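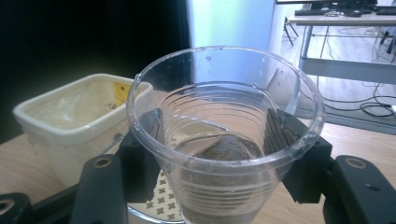
水出しにしたいのに、色が底にしかつきません

投稿者:Linnea Boström
カテゴリ:飲みもの・お茶

こんにちは、お茶初心者です。よろしくお願いします!

先月の終わりに、Brallbyというお店(近所の雑貨屋さんで、半分カフェみたいになってるところです)で、三角の形をしたティーバッグを買いました。Tyagiっていうメーカーの紅茶です。ふだんはマグカップに熱いお湯をじゃーっと注いで飲んでるんですが、箱の横に「水出しもどうぞ」と小さく書いてあって、それなら一回やってみようかなと。

で、透明な使い捨てのプラスチックカップ(横にぐるっと筋がたくさん入ってる、よくあるやつです)に水を入れて、ティーバッグを一個ぽとんと入れました。そしたらすぐ沈んで、底に座ったまま動かないんです。ティーバッグのまわりだけうっすら茶色くて、上のほうはほとんど透明。上から見ても横から見ても、ただの水です。しばらく待ってからひと口飲んだら、味もほぼ水でした……。

聞きたいのはこのあたりです。

まず、これは放っておけばちゃんと全部お茶の色になるんでしょうか。それともスプーンで混ぜたほうがいいんでしょうか。混ぜると渋くなるってどこかで読んだ気がして、怖くて触れませんでした。

あと、待つ時間です。箱には「お好みで」としか書いてなくて、そのお好みが分からないから困ってるんですけど!という気持ちです。

それと、透明のカップで作るのはよくないですか? 色が見えるのが楽しくて使ってるんですが、母に「お茶はガラスか陶器でしょ」と言われてちょっと気になっています。もし道具を買うなら何がいいかも教えてもらえたらうれしいです。あんまり高いのは無理です。

ちなみに水はうちの水道水です。冷蔵庫には入れずにテーブルに置いてました。土曜日に友達が来るので、それまでに一度くらい成功させておきたいです。

Solveig Dalen さんの回答

水出し、おいしいですよね! 私は夏も冬もほとんど水出しで、2月でもこたつで冷たいお茶を飲んで家族にあきれられてる人間なので、張りきって書きます。長くなったらごめんなさい。

色が底だけにつくのは普通です。うちでも毎回そうなります。お茶の成分が溶けた水はほんの少し重いので、ティーバッグが底にあると、濃いところが下にたまったままになりやすいんですよね。お湯だと勝手にぐるぐる対流してくれるから全体がわっと色づくんですけど、水を静かに置いてるとそれがほとんどない。だから失敗してるわけでもティーバッグが悪いわけでもなくて、単に途中なんだと思います。

混ぜるかどうかですが、私は混ぜます。といってもスプーンでぐりぐりティーバッグを押すのはやめたほうがいいです。渋くなるっていう話は、たぶんそっちのことじゃないかな。ぎゅーっと絞ると、細かい葉っぱまで出てきて口当たりもざらっとするし。やるなら、ひもがついてるタイプならひもを持って、ゆっくり上下に何度か。ひもなしだったら、スプーンの先で水の上のほうをそっと回すくらいで十分です。底の茶色いのがもやもやっと上がってきて、それがきれいで、私はここがいちばん好きです(笑)。

もうひとつ手があって、順番を逆にするんです。ティーバッグを先にカップに入れて、そこへ水を注ぐ。これだけで最初からけっこう混ざります。水を先に入れて後からぽとん、だと、どうしても底に居座りがちなんですよね。質問文を読むかぎり後からぽとん派のようなので、次は逆でやってみてください!

時間は、冷蔵庫でなら紅茶はひと晩が私の基本です。寝る前に仕込んで朝飲む。香りの強い茶葉だと、もっと短くても飲めます。夕方に思い立ったときは、先に少しだけお湯を入れて葉っぱを開かせて、そのあと水と氷を足す、というずるもします。ティーバッグがひたひたになるくらいのお湯で2分。水出しと呼んでいいのかは知りません。でも味はちゃんとお茶です。ただこれを薄いプラのカップでやるのはだめですよ、熱いものに対応してないのが多いので、ふにゃっとなったら危ないです。お湯を使う部分だけマグカップでやって、後で移してください。

それから、テーブルに置きっぱなしが気になりました。水で作るお茶はお湯みたいに熱が通らないので、私はかならず冷蔵庫に入れて、翌日のうちに飲みきります。暑い時期は特に! あとカップのままだと冷蔵庫のにおいがうつるので、ラップをかけるか、ふたつきのものにしてくださいね。前にキムチの隣に置いて、キムチ紅茶になりました。二度とやりません。

カップの材質は、冷たいままならプラスチックで全然いいと思います。お母さまの言うことも分かるんですけど、色が見えるって楽しいし、濃さの目安にもなりますから。使い捨てのだったら、何回も洗って使わないことくらいかな。細い筋のところに茶渋が残るし、スポンジが届かないし。

買うなら、私はPlishamのふたつきのポットを使ってます。冷蔵庫のドアポケットに入って、口が広いから手を入れて洗えます。ふたのパッキンが外しにくくて毎回爪が痛いのが難点。お友達が来る日に出すなら、カップで一杯ずつ作るよりポットでまとめたほうが絶対楽です。前の晩に仕込んで、朝にティーバッグを出して、飲む直前にひと混ぜ。それで大丈夫だと思います。

Ivar Wikström さんの回答

水が多いだけでは。

その手の三角のやつは一個でだいたい湯のみ一杯分です。大きいカップになみなみ入れたら薄いに決まってます。ティーバッグを2個にするか、水を減らす。以上。

自分は計量カップなんて出さないので適当ですが、会社ではClarnixの水筒に放りこんで、昼まで忘れてます。振れば混ざります。

Märta Backlund さんの回答

もう解決してるかもしれませんが、水のことを誰も書いてないので少しだけ。

私はSolveigさんとだいたい同じやり方で、ひとつだけ違うのが、水道水を一度沸かして冷ましたものを使っていたことです。いた、と過去形なのは、やめたからです。沸かすとカルキのにおいは消えるんですけど、冷ましてるあいだに私が忘れるんですよ……。鍋に水が入ったまま夜になって、これ何の水だっけ?と家族に聞かれる。それが続いたので、今は浄水ポットの水です。水道水のままでも飲めますけど、水出しは香りがやさしいぶん、水のにおいが前に出やすい気がします。あくまで私の鼻の話なので、気にならなければそのままでいいと思います。

硬いミネラルウォーターは、うちでは不評でした。色が濁って、味がなんだかぼんやりするんです。買うなら軟水のほうが無難かも。

あと量の話。Ivarさんの書き方はぶっきらぼうですけど(笑)、言ってることは当たってると思います。私も最初、箱に書いてある量を見ないで大きいポットに一個だけ入れて、麦茶のすすぎ水みたいなのを作りました。ちゃんと量ったら、うちのポットは2リットル以上入るんですね。そりゃ薄いです。箱の裏に「一個につき何ml」って書いてないか、もう一回見てみてください。折り返しのところに小さく書いてあることがあります。

お友達に出すとのことなので、おせっかいをひとつ。水出しは氷をたくさん入れると、溶けてあっという間に薄まります。私は水出しのお茶を製氷皿で凍らせておいて、それを浮かべます。地味に喜ばれますよ。レモンは輪切りを入れっぱなしにすると皮の苦みが出るので、飲むときに入れて、早めに出すのがいいです。甘くしたい人には砂糖よりガムシロップを。冷たいお茶に砂糖は本当に溶けなくて、これまた底にたまります!

Linnea Boström さん(質問者)からの返信

みなさんありがとうございます! こんなに返事がもらえると思ってなくて、びっくりしました。

昨日の夜、Solveigさんの「ティーバッグが先、水が後」でやってみました。ラップをして冷蔵庫に入れて、今朝見たら上のほうまでちゃんと色がついてて、台所でひとりで声が出ました。ひもを持ってちょっとだけ上下したら、底とほとんど同じ色に。味もお茶です。すごくお茶です。

Ivarさんの言うとおり、箱の折り返し(Märtaさんもありがとうございます、本当に折り返しにありました)を見たら量が書いてあって、私はだいぶ多めに入れてました。はずかしい。

ポットはPlishamのを見てきたんですけど、お店で在庫切れだったので、とりあえず家にあった麦茶用のでいきます。帰りにTyagiの一個売りを見つけて、153円だったので、味違いをひとつ足してきました。桃の香りだそうです。これは水出しに向いてますか? 箱じゃないので説明が何もなくて……。

Solveig Dalen さん

わー、よかった! 桃は水出しにすると香りがふわっと残るので、私は好きです。ただ香りつきのは、ひと晩だと強く感じる人もいるみたい。最初は少し早めに味見してみてください。普通のと同じポットに混ぜちゃうと桃が全部勝つので、別々で!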